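Ticket 543 – Greenwood office, second floor
Subject: Label printer feeds blank labels after every good one
Opened by: Phyllis Dawber
Status: Waiting on user
Opened: October 10, 2025

Phyllis Dawber
The Pusov label printer has taken to printing one label, then a blank, then one label, then a blank. I have switched it off and on. I have switched it off and on again, with feeling. We get through a roll of 200 in a morning and half of it goes in the bin.

Liam Mapplebeck
Thanks. Has the roll been changed lately, and is it the same make as before? Also, what does the label height say under Media in the Cleluler driver?

Phyllis Dawber
New rolls came in September, from Skastov, who are cheaper. I see now how they manage it. Height says 19 mm.

Liam Mapplebeck
Could you measure one with a ruler, leaving out the backing paper?

Phyllis Dawber
The ruler has been found, after a search of three departments. The label is 10 mm shorter than the driver thinks it is.

Liam Mapplebeck
That would do it. Set the height to match, save, then hold the feed button until it blinks twice. It will spit out a few labels while it finds the gap. Let it.

Phyllis Dawber
Done. It spat out four and sulked. The blanks have stopped, but the text now sits so low that the postcode is printed on the gap. Bench as it stands: 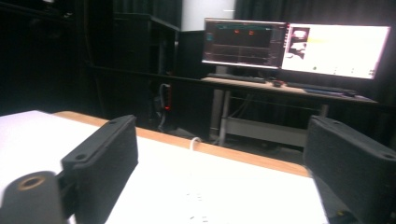
Liam Mapplebeck
The template still has the old top margin in it. Open it, go to Page, put the margin back to zero and save it under a new name, or the nightly sync will kindly restore the wrong one. Leaving this open until you've run a full roll.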